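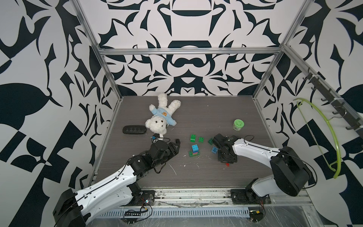
Getting the Old Cars Ready for the Pornari Run

Club > Newsletter > Spring > Touring

Well, friends, the salt is finally washing off the roads and I can hear garage doors going up all over the neighborhood, so it must be time to talk about the Pornari Run again. We are going in April, same as always, and the route is 86 miles there and back if you don't take the wrong turn at the feed store (I have taken it twice, and it's a pretty road, but it adds a good deal to the day). We leave from the lot behind Zakharchenko Auto Parts, and coffee will be on well before anybody has to be in a driver's seat.

For those of you who joined over the winter, and I'm so pleased there are several, the run is not a race and it isn't judged. You don't need a finished car. The only thing we ask is that it starts, stops, steers and has working lights, and if you're a little unsure about one of those, come see us first and we'll look it over together.

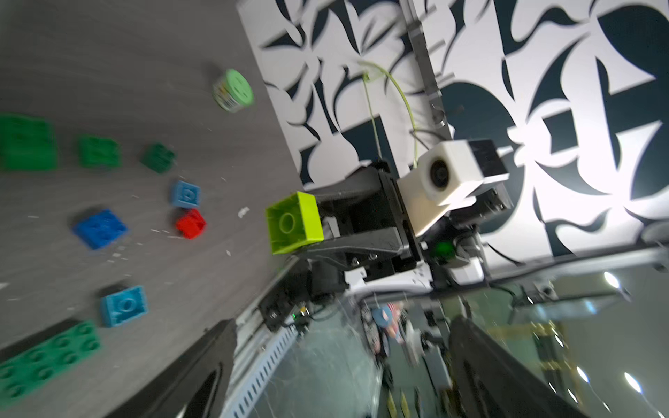

DOLLA VALLEY OLD CAR CLUB - Touring and Shop Night Section

Shop night is the Friday before the run, starting at 7 p.m., and the plan is to help everyone get through the usual spring chores. A car that has been sitting since fall wants a bit of patience. Please don't just hook up the battery, twist the key and hope. Clean the terminals, check the coolant and the brake fluid, and get down on the floor with a flashlight and look for anything that has been dripping. Squeeze the hoses while you're down there. A hose that feels mushy or crackly is telling you something, and it's a much nicer thing to hear in your own garage than halfway up Pornari Hill with a line of pickups behind you.

Tires are what I fuss about most, and I know I said it all last year too! The tread on an old car can look lovely for ages when the car only goes out on nice Sundays, but rubber gets old whether you drive on it or not. Look at the date code on the sidewall and look for little cracks down near the rim. My own coupe has gone just 2,872 miles on its present set, and I am still replacing them this spring, which hurt a little at the counter, I'll admit. The old ones will make somebody a fine set for rolling a project around the barn.

Gas is the other thing. If you filled up in October and put nothing in it, give the tank a sniff before you do anything else. Good gas smells like gas and old gas smells more like paint. Drain it if you have any doubt, and change the fuel filter at the same time, as you'll already have your hands dirty. 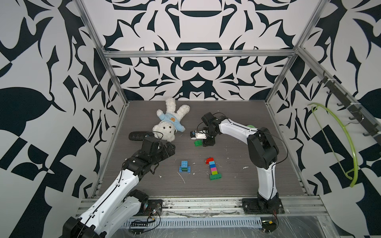 One member wrote in after the last issue to say that we make too much of fuel and not enough of brakes, and that a car with drums all around ought to have every one of them pulled before a hilly drive like ours. I think that's a fair point, and I've moved brakes to the top of the shop night list. We'll have the lift free for most of the evening and a second set of hands for bleeding the lines. Bring your own shoes and cylinders if you think you'll need them, and your own fluid in a sealed bottle.
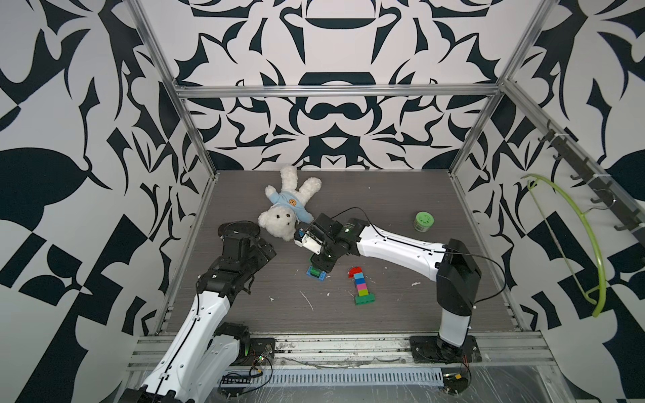 Now for paint, my favorite part. We have a case of Prullex paste wax to share out, and I'd ask you to go easy with it, a thin coat at a time, with the car in the shade. Those of you with dark cars will know why I nag. You know how white crumbs and scuffs show up on a dark gray tabletop? Dried wax in the seams of a navy blue hood stands out every bit as badly, and it will catch the sun all day long. An old soft toothbrush gets it out of the trim and the badges beautifully - just don't lean on it.

The club fund for the picnic shelter at Pornari is at about $2,000, so lunch is taken care of this year, though pies are always welcome. If you have no car fit for the road yet, come anyway. There are usually empty passenger seats, and the heater works in at least one of them.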